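Fetell Round Table, White, Four Months In

Filed under: small furniture, work surfaces

Model tested: Fetell round pedestal table, white, order code 3119. Supplied flat in one carton from Truvasum, paid for at full price. In use since January as a general table in a small room: post, drinks, packing small parcels, sorting shopping.

Assembly

The carton holds the top, a column, a base plate, a bag of bolts and one hex key. The instructions are a single folded sheet with drawings and no words. Assembly took 23 minutes working alone. The only awkward step is lining the column up with the mounting plate on the underside of the top. The holes have very little slack and the last bolt will not start unless the other three are left loose. The sheet does not mention this.

The supplied hex key is soft. Its corners had started to round by the fourth bolt and I finished with my own. Anyone who has a decent 5 mm key should use it from the start.

Stability

With the levelling foot set correctly, there is no rock on a hard floor. On carpet there is slight movement when leaning on the edge with a forearm, enough to disturb a full cup. Load at the centre makes no difference. Load at the rim does, as with any single-column table. I would not sit on it or stand on it.

The bolts needed a quarter turn after the first fortnight and have held since.

Surface

The finish is smooth and slightly glossy. Pencil and ballpoint come off with a damp cloth. Felt marker comes off if it is wiped the same day; left overnight it leaves a faint shadow that needed a little surgical spirit. Tea rings wipe away. The white shows crumbs and hair clearly, and some buyers will count that as a fault.

Sticky tape can be cut and peeled directly on the top without lifting anything. Blades are another matter. A craft knife marked it on the second day and the scratch is still visible in low light from the side.

Usable area

A round top gives up its corners, and this affects what can be stored on it while work goes on. Long boxes are the worst case. They sit across a chord of the circle and make the segment behind them hard to reach. Upright items such as bottles and open bags are better pushed towards the rim, leaving the centre clear. In practice loose wrapping spreads into the centre anyway.
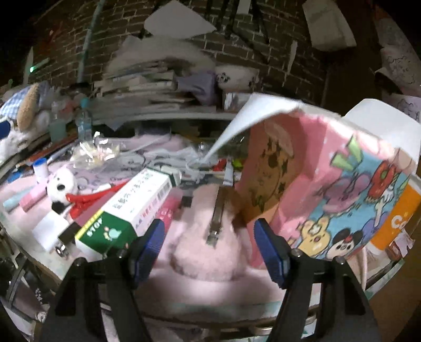 Table loaded: long box on the left, paper carrier on the right, wrappers across the middle.

With that sort of load the top is at its limit for one person. Two people could sort a bag of shopping here only if the packaging went straight to a bin. For writing or a laptop alone there is ample room, and the curved edge is comfortable on the wrists.

Compared with the Imura

I had the Imura square table in the same position for a year before this. It is the better work surface. The corners are useful, it can be pushed flush to a wall, and its four legs do not shift on carpet. Against it, the legs get in the way of chairs, and the top stained permanently from marker ink. The Fetell takes a chair at any angle and is much easier to walk past in a narrow room.

Price

I paid 131 for the Fetell, delivered. The Imura was 200. The Ebrahimi round table looks similar in the listings, but I have not used one and cannot comment on it.

Faults so far

One scratch, self-inflicted. One rubber foot pad came unglued and was put back with contact adhesive. The underside of the top is unfinished and catches on knitted fabric.

Verdict

Recommended for light daily use on a hard floor. On thick carpet, or for regular work with a knife, buy something with four legs and a tougher top.

Score: 7 out of 10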